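I'd been trying to get Séverine Tanguy to sit down with me since March, and when she finally did it was over a bowl of her own leek soup, in her own kitchen, with the radio still muttering. She moved to Wunen to teach French and ended up writing a newsletter about home cooking, which now goes out to 1,929 people (me included!).

I asked what she gets asked most. "Storage," she said, before I'd even finished. "Always storage. People write to me about their cabinets the way they'd write to a doctor."

Her own rule is pretty loose - if she hasn't touched it since last winter, it goes to her sister in Kramer. "My sister has a very full house," she added.
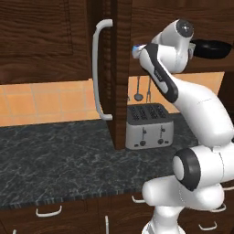
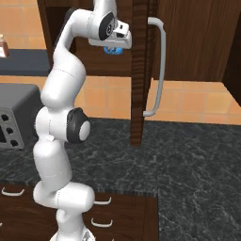

*Dark wood upper cabinets, in two views.*

We got onto dark wood, which I love and she doesn't, much. She grew up with it. "My mother's kitchen was like the inside of a cello," she told me. "Beautiful, and you could never find the pepper." When she redid her own place she painted everything cream, spent 585 dollars on paint and brushes, and missed the old color by Friday.

So would she go back? She got up to stir the soup and thought about it. "For the top ones, maybe. The bottom ones, no, I kick them."

The next newsletter is about beans, and she's already had 465 replies to the one about rice. She reads them all, usually at 5 in the morning, with the cat on the keyboard. I went home with a jar of soup and I still owe her the jar.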